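Hokholm Five-Finger Hand – right or left, fits most light arms

I've had a pair of these on the bench since December and I'm still finding things to try with them, so I thought I'd write the page for this one myself! We stock four hands at Kelside and this is the one I reach for when the job is soft or awkward – snack packets, fabric, anything that slides about when you poke it.

The hand weighs 800 grams and comes with its own cable and a mounting ring. Aurelio fitted his in 21 minutes (I was a good bit slower, but I'd lost the hex key). It talks to the Ventura controller straight out of the box, and you can set the grip force finger by finger, so you can go really gentle with a biscuit wrapper.
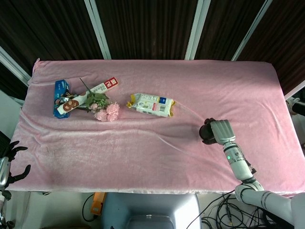

Packet test on the pink fleece, right hand coming in low.

I like fleece for comparing hands as it creases and grabs at the fingertips, and a flat packet gives you next to nothing to get hold of. The two-jaw Primville gripper is quicker on boxes and costs a lot less, so if boxes are all you do, buy that one. For mixed bits and pieces I'd pick the Hokholm every time.

Price is £2,402 per hand, spare fingertip pads £53 a set. Please say left or right when you order – Yolotzin packs them on a Monday and will ring you if you forget.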